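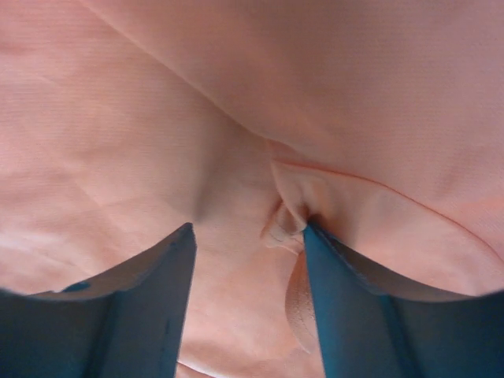
Cloth folding

Cloth folding is the practice of laying a piece of fabric over on itself, once or several times, so that it can be stored, carried or displayed in a smaller and more regular shape. It is applied to household linen such as towels, sheets and tablecloths, to clothing, and to uncut lengths of fabric held by drapers and workshops. The term is usually kept separate from pleating, in which the folds are meant to remain in use, and from rolling, in which the cloth is wound without a crease.

Contents
1 Terminology
2 Behaviour of fabric
3 Preparation
4 Methods
5 Storage and creasing
6 Commercial folding
7 See also

Terminology

A fold is the place where the cloth turns back on itself. A crease is the line left behind when a fold has been pressed by weight, heat or time. A gather is a group of small, irregular folds formed when cloth is pushed together along its own surface. Gathers may be made on purpose with a running stitch, or may form by themselves when a piece is dropped, dragged or picked up away from its edge.

The warp is the set of threads running the length of the woven cloth, and the weft is the set running across it. The finished edge on each side of the loom width is called the selvedge. A fold parallel to either set of threads is said to be on the grain. A fold at 45 degrees to them is on the true bias.

Behaviour of fabric

Woven fabric bends easily and stretches little along the threads. On the bias it stretches far more, as the small squares formed by warp and weft can be pulled into diamonds. A sheet lifted by opposite corners will therefore lengthen between them and narrow across the middle, and if folded in that state it will not lie square.

Stiffness depends on the fibre, the thickness of the yarn, the closeness of the weave and any finish applied. Stiff cloth forms a few wide folds with rounded backs. Soft cloth forms many narrow ones and tends to fall into heaps. Plain-coloured fabric shows its folds mainly through shading, and the same dyed cloth can look markedly paler on a raised surface facing the light than in the hollow beside it. Matching two pieces by colour is for this reason done with both laid flat.

Friction between layers also matters. Brushed cotton grips itself and holds a stack well. Satin and many lining fabrics slide, and are commonly folded with thin paper between the layers.

Preparation

Cloth is normally folded when fully dry. Items intended for ironing are sometimes folded while slightly damp, but are not left in that condition.

The first task with a heaped piece is to find an edge. The usual procedure is to take hold of any raised fold, lift until part of the hem hangs free, and then pass the hem through the fingers until a corner is reached. The second corner is found by following the same hem. Pinching a single layer is easier at a fold than on a flat area, where there is nothing for the fingers to close on. A shallow hold may slip on smooth cloth, and a deep one may take up several layers together.

Once two corners are held, the piece is shaken or drawn over the edge of a table to remove gathers. Remaining ripples are smoothed from the centre outwards with the flat of the hand.

Methods

Half fold. One edge is brought over to meet the opposite edge. Repeated three times, it gives eight layers. Small errors in alignment are carried into each later fold.

Third fold. The cloth is divided into three equal bands and the outer bands are laid over the middle one. It is widely used for bath towels, which are then halved or folded in thirds again to suit the shelf.

Book fold. Both outer edges are brought to the centre line and the piece is closed along that line. The raw or hemmed edges finish on the inside.

Accordion fold. The cloth is turned back and forth in equal widths. It opens quickly from one end and is preferred for long, narrow lengths.

Randwood fold. A variant of the book fold in which the centre line is set off to one side, leaving a single smooth edge at the front of the stack. It is described in Puspita Sumampouw's manual of linen keeping and takes its name from the laundry at Randwood.

Storage and creasing

A crease becomes harder to remove the longer the cloth stays folded. Linen and cotton crease readily, wool recovers well, and polyester resists light creasing but keeps a crease set by heat. Long-stored pieces are refolded along different lines at intervals so that wear does not collect in one place. Large or fragile textiles are better rolled on a tube.

Commercial folding

Drapers fold wide cloth once along its length, selvedge to selvedge, before winding it on a flat board. Ourania Balaskas, in a survey of stock at the Gimelham cloth market, recorded 334 boards, of which 14 had been wound off the grain. The fault was traced in most cases to the first lengthwise fold.

See also

Gathering (sewing)
Ironing
Linen cupboard
Pleat
Selvedge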